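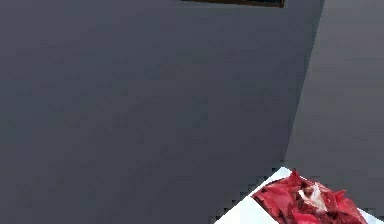 The simulated bedroom, corner end, with the red item on its white surface.

Skondanau Home Tidying Project
Progress report to the fund, second period

Summary

We have spent less than planned, which we would like to present as discipline. Part of it is discipline. The rest is that Kaltier moved the delivery of the arm to June, and you can't pay an invoice that hasn't been sent. All work this period was done in simulation, and the main product of that work is a shorter shopping list.

What the original budget assumed

When we applied, we asked for one arm, a fixed mount at the foot of the bed, two grippers and a wheeled base marked "optional." We had written the list before we had a room to try it in. We now have the room, in software, with a bed, a dresser and enough soft goods to embarrass any plan that was drawn up on a clean desk.

The fixed mount was the first casualty. On paper it reached the whole mattress. In the simulator it reached the whole mattress provided that nobody wanted the things next to the mattress, and tidying a bedroom is mostly the things next to the mattress. We have taken it off the list and moved the $2000 set aside for it to the base, whose "optional" label has been quietly removed.
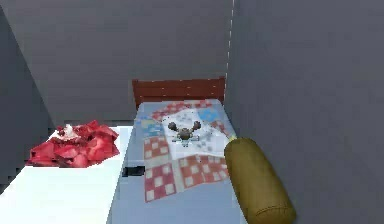
Cloth is still where the time goes. A quilt that lies a little crooked is a different problem every time it is crooked, and a bolster is a large, obliging cylinder that rolls exactly when you would like it not to. We ran the folding routine 200 times with the wide gripper and the same again with the narrow one. The narrow one did better on fabric and worse on everything with a corner. We had hoped that one of them would win outright so we could buy just that one. We are therefore asking to keep both, as originally budgeted, and would like some credit for not asking for a third.

Small dark objects on light bedding gave us very little trouble, and the cheaper camera should be enough. The saving is modest but it is real, and we have already promised it to the cable budget.

Simulation time

Netbridge bills by the hour and is extremely punctual about it. Our use came in at some 3000 hours for the period, a little over forecast. A noticeable share of that was a job left running from Friday night until Sunday, in which the robot tried to pick up the same cloth for the whole weekend. The job scheduler now has a time limit. The cloth was unmoved in every sense.

We would like to stay with Netbridge for the next period. The other quote, from Butt, was lower per hour but required a full year up front, and we don't know yet that we will need a year.

Floor work

The base has made the floor our business too. Loose cloth on the floor and small balls are now part of the standard layout, and the balls in particular have changed how we think about wheel size. The model we first priced has wheels that looked sensible in the brochure. We have asked Kaltier for the next size up and are waiting for a price, which they describe as "coming."

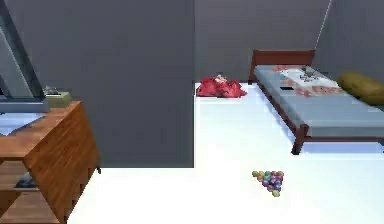
Purchases planned for next period

Arm, from Kaltier: ordered, deposit paid, balance due on delivery.
Wheeled base: waiting on the revised quote. Please treat this line as soft.
Grippers, wide and narrow: ready to order. Lead time is 14 working days.
Camera: the cheaper one.
Cables: more than you would think.

Decisions we need from you

Approval to move the mount money to the base, and approval to carry the unspent arm balance into the next period. If the first is refused we can still run the arm from a table, but the floor work would stop. The second we need either way.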